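Lultside tableware gallery: mixed colours on the small dark table

Gallery home | Tables | Tableware | Cutlery | Storage

This page covers the mixed-colour tableware at Lultside, with the small dark brown table used for laying out. The plain white service has its own page. Text and arrangement by Anwara Kodikara. Last revised in January, when the store list was checked and the total corrected to 1,508 pieces, cutlery included.

The mixed service was put together from three purchases and was never a matched set. Plates, bowls and mugs were bought as single items in whatever colours Taltum had left, and replacements have been bought the same way. No two settings need to agree. The only fixed rule is that a setting has one plate, one bowl, one mug, one fork and two spoons, the larger spoon being for serving oneself from the common dish.

Plates. Round, with a faint rim. The colours in use are pale yellow, coral red, grey-green and a mid blue. The yellow and the coral are the most numerous and go out first. Plates are stored flat in stacks, yellow at the bottom. Stacks of more than a dozen have been tried and given up, as the lower plates could not be got at without lifting the whole pile on to the floor.

Bowls. White ceramic, with a smaller dark pattern for salt, sauces and olive stones. The white bowls are interchangeable with those of the plain service and tend to migrate into it. The dark ones are listed separately and are always short in number by the end of the summer.

Mugs. Maroon and dark green. They are put down with the handle towards the sitter, which differs from the plain service, where cups are set with the handle to the right.

Cutlery. Silver in colour, from two makers. The two kinds of fork are the same length to within a millimetre or two and are stored together. The spoons are sorted by size.

Table. Dark brown wood with a glossy top. It shows light scuffs and a small dark spot near the middle of the back, both of which were already there when the current entry in the furniture list was written. It is used for laying out one or two settings before the long tables are done, and for checking plates. A plate is checked on edge, with the light on its face, so that a crack or a chip at the rim can be seen before it goes into the stack.

Pale yellow plate on edge above the small table, with a white bowl, a maroon mug and cutlery to the right.

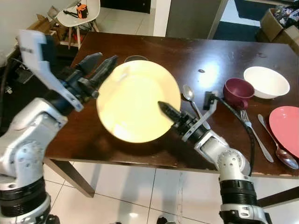 Arif Karunaratne: On the subject of checking, I would add the tap test to this page. Hold the plate lightly and knock it with a knuckle. A sound plate rings and a cracked one gives a short flat note. I found four cracked ones in the blue that had passed by eye, two of them with a hairline that ran under the glaze and came nowhere near the rim. Also, are the coral plates still fading in the dishwasher?

The tap test is now in the checking notes for ceramic plates and bowls. It has been left out for mugs, where the handle alters the note and two people listening to the same mug disagreed.

Fading. The coral plates lost some colour on the hot programme and have been washed at the lower setting since the spring. No further change has been recorded. The yellow shows no difference between old and new stock when placed side by side. The blue has worn slightly on the upper surface where knives cross it, and this is treated as ordinary wear.

Marks on glaze. Grey lines on the yellow and white pieces are metal left behind by cutlery and can be removed with a mild cream cleaner and a damp cloth. Do not use a scouring pad. Brown rings inside the mugs are tea and respond to a soak in bicarbonate of soda overnight.

Surface care. The small table is wiped with a damp cloth and dried at once. Tonico polish is applied twice a year, thinly, and left until the following morning before anything is put on it. Too much polish leaves a film that picks up the unglazed foot ring of a bowl and prints it on the next surface. Plates should be lifted and put down, as the foot rings are rough enough to scratch.

Long tables. The room takes 29 settings from the mixed service with the tables end to end. The tops are 80 cm wide, which leaves a narrow strip down the centre for common dishes once plates are down on both sides. Bowls go on the plates when the meal starts with soup. Otherwise they stand behind and to the right, with the mug in front of them.

Withdrawn pieces. A plate with a chip on the rim is withdrawn whatever the size of the chip. A chip on the foot ring is smoothed with fine wet-and-dry paper and the plate goes back into use. Withdrawn plates are kept in the crate marked Mughal, after the restaurant that it came from, and are used under plant pots.

Replacements. Taltum no longer lists the grey-green. The nearest current colour is paler and has a wider rim, so it will not stack with the others, and none have been ordered. Offers of second-hand grey-green plates should go to Piyumi Fakir, with the diameter and a note of any chips.

Next in Tableware: serving dishes and lids
Previous: plain white service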